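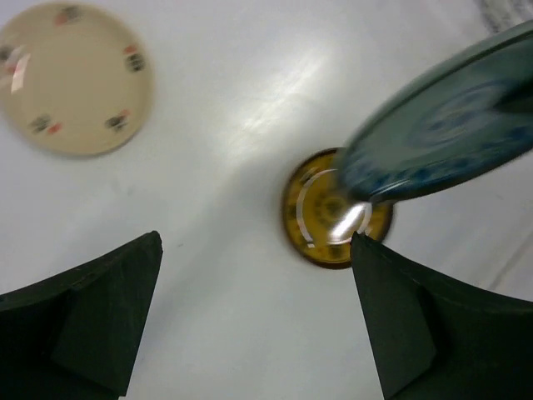

The Slow Bus to Kukwood

My grandmother held that you could not properly arrive anywhere if you had gone there fast, and so every February, when the roads were at their worst and any sensible family would have stayed home by the stove, the two of us took the slow bus from Liddale to Kukwood to see her sister.

There was a fast bus too, a handsome silver thing that the Denivex plant had put on for its workers, and it would have had us there before lunch. She wouldn't hear of it. The slow bus made 17 stops and she had an opinion on all of them (the one by the feed store was drafty, the one by the chapel was full of show-offs), and she shared these opinions with me over the top of an enormous brown handbag that held our sandwiches, her knitting, a flashlight and a bar of soap, in case the soap in Kukwood was not up to much.

The winter I was nine, the bus gave a long sigh on the hill past the reservoir and stopped, and the driver got down and looked at the engine for a while, and then got back up and told us that he had looked at the engine. It was snowing by then, big slow flakes. There were five of us on board, and we all sat very politely, the way people do when they're hoping somebody else will be the first to complain.

"Well," said my grandmother, "I have sandwiches."

So we had sandwiches. A man in a railroad cap turned out to have a thermos of coffee and only one cup, which went up and down the aisle like a collection plate. A young woman at the back had a box from Björklund's, the bakery on the square, meant for her future mother-in-law, and she held out until 3 in the afternoon before she undid the string. Oh, those almond buns! I have eaten a good many buns in my life and I still measure them against that box.

The driver sang a little. The man in the cap taught me a card game whose rules I suspect he was making up as he went, and my grandmother knitted most of a sleeve and told the young woman everything she knew about mothers-in-law, which was a great deal and not all of it encouraging.

It was dark when the plow found us, and close to bedtime when we came up my great-aunt's path with snow in our boots. She had kept supper for us. She had also been crying, though she said it was the onions, and she put out the good dishes, the yellow one with the dark rim first of all, which my grandmother had always maintained was hers by rights.

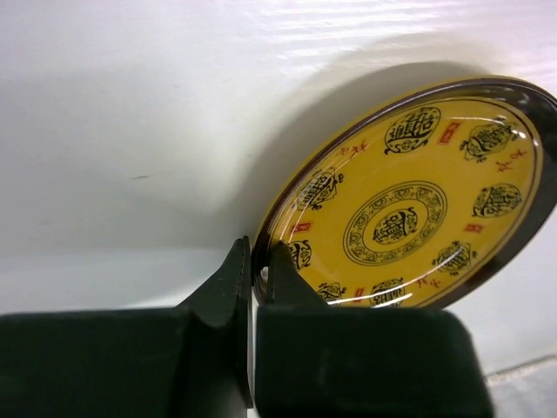
The yellow one, dark rim and all.

They argued about it straight through the soup. I fell asleep with my cheek on the table and woke when somebody was pulling off my socks.

"Was it an awful trip?" my great-aunt asked her in the hallway.

"Awful," said my grandmother, sounding thoroughly pleased. "We'll go home the same way. Do you have a box I could borrow? I promised that girl I'd see about some more buns."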